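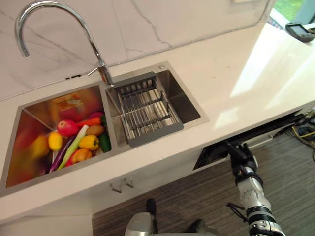
Why We Wash Fruits and Vegetables

Before we eat fruits and vegetables, we wash them. Even the ones that look clean. Even the ones with a peel that you are going to throw away.

Most vegetables grow in soil or close to it. Carrots and potatoes grow under the ground. Eggplants hang from a bushy plant, and rain can splash mud up onto them. After they are picked, they go into boxes, onto trucks, and then onto a shelf at the store. Many hands touch them along the way.

So a carrot may carry a little dirt. It may also carry germs, which are much too small to see. Some germs are harmless. Others can give you a bad stomachache.
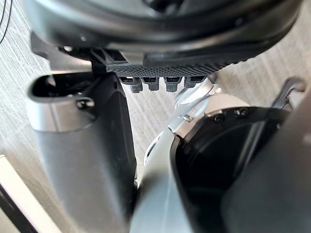 By Raluca Oprea
Kitchen and Garden Writer, Moltside Kids

What does water do?

Running water pushes dirt and many germs off the skin and carries them down the drain. A bowl of still water does not do this as well. The dirt comes off one potato and floats over to the next one.

You do not need soap. The skin of a fruit has tiny holes in it, and soap can get in there and stay. Plain cool water from the faucet is enough.

Why does a sink have a drain at the lowest part?

Water always runs downhill. The bottom of a sink looks flat, but it slopes a little toward the drain. Roll a grape across it and see where it goes.

Some sinks have one bowl and some have 2. With two bowls, you can keep the unwashed food on one side and put the washed food in a colander on the other side. A colander is a bowl with holes. Then you don't forget which ones you have done.

Many sinks are made of stainless steel. It is a metal that does not rust easily, and it does not crack if you drop a potato on it. It is also shiny, so you can often see the colors of the food in the sides of the bowl.

How to wash different kinds

Smooth skin: Eggplants, tomatoes, and apples have smooth skin. Hold them under the water and rub them all over with your fingers. Don't skip the place where the stem is. Dirt likes to hide there.

Hard and bumpy: Carrots and potatoes need a brush. Use one that is only for food. Scrub along the carrot from the top to the tip.

Soft fruit: Raspberries and peaches bruise. Rinse them gently and do not scrub.

Leaves: Pull lettuce apart and wash each leaf.

Fuzzy skin: A kiwi gets washed too, even if you scoop out the inside with a spoon. When a knife cuts through the skin, it can push dirt into the part you eat.

When should you wash them?

Wash fruits and vegetables just before you eat or cook them. Wet food spoils faster in the refrigerator. Berries are the worst for this.

Wash your own hands first, with soap. Dry the food afterward with a clean towel.

Try it at home

You need a potato with dirt on it, a white bowl, and a food brush. Ask a grown-up before you start.

Hold the potato over the bowl and pour a cup of water over it. Look at the water. Now scrub the potato with the brush and pour a second cup over it into the same bowl. Let the bowl sit for 12 minutes. The heavier bits of dirt will sink to the bottom, where you can see them.

When you are finished, pour the water on a plant outside and give the potato a good rinse under the faucet.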